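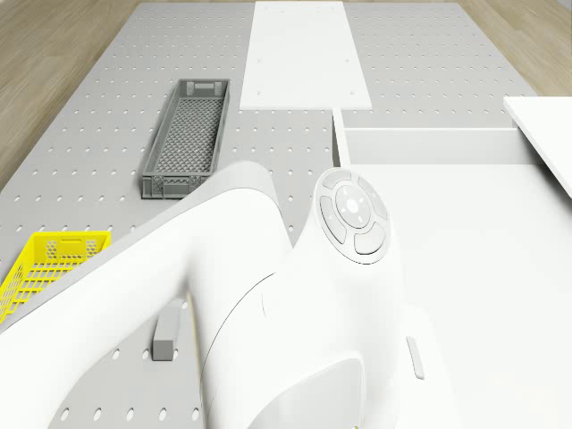
Review: Dudek Cell Rules Pack, second edition
September 13, 2026

Dudek sells this as "good practice in a binder" for small shops putting a robot arm on a table near people. You get 65 pages of rules, a set of blank risk assessment forms, a floor marking template and a folder of simulated layouts to try the rules against. The price is 455 dollars. I paid it myself, and I have opinions.

I'll start with what I wanted from it. Our shop in Hukulstead sorts small parts into baskets, and we plan a new cell in simulation before we bolt anything down. I was hoping for a short list of rules I could hold up against a layout and get a yes or a no. The pack gives you that perhaps half the time.

The part on fixtures is good. It says every container the arm works with needs a taught home position, written down, with a way for the operator to see when it has moved. Plastic baskets on a perforated table are a fair test of that. They are light, and a grid of holes does nothing to hold them unless you put something in the holes. The pack says so plainly and asks you to list each basket separately on the form. I did it for a gray one and a yellow one and got two different answers, mainly because the arm passes so close over both.

The part on sight lines is weaker. Rule 14 says the operator "should have adequate view of the work area at all times." Adequate to whom? Look at any layout from above and behind the arm and you'll find the links hiding part of whatever they are reaching past. In ours the upper link covers the near end of the long basket. Is that a fail? The form has a box for it, and the box says "consider."

There are 177 numbered rules in all, and I marked 60 of them as "should" rules with no test attached. A should with no test is advice. I don't mind advice, but I wouldn't hand it to an inspector, and the cover says "inspection ready" in large type.

Then there's the matter of buttons. The pack spends four pages on controls mounted on the arm itself and never settles whether a button on a moving joint can count toward your stop arrangements. My own view is that it shouldn't – if you have to reach toward the machine to quiet it, you want another way. I went looking for one clear sentence on this and came away with a flow chart.

The simulated layouts are clean, which bothers me more than it might bother you. No cables, no coffee cups, no tape. The rules on keeping the table clear pass easily in a model like that. Dudek does say to repeat the check on the real floor, but the reminder is in an appendix, and I'd have put it on page one.

I compared it with the Famus checklist, which is shorter and uglier. Famus has nothing on containers at all, so Dudek wins there. On stopping distances and who signs off a change, Famus is clearer. Skatport also does a version, but it's subscription only and I let the trial lapse.

Paper quality is fine. The rings on the binder don't close properly – mine has a gap you can feel – and the forms are sized so they won't go through our copier without trimming.

Would I buy it again? For the container and fixture chapter, maybe, if the price came down. If you already have somebody who does your risk assessments, ask to borrow a copy first. Three stars out of five.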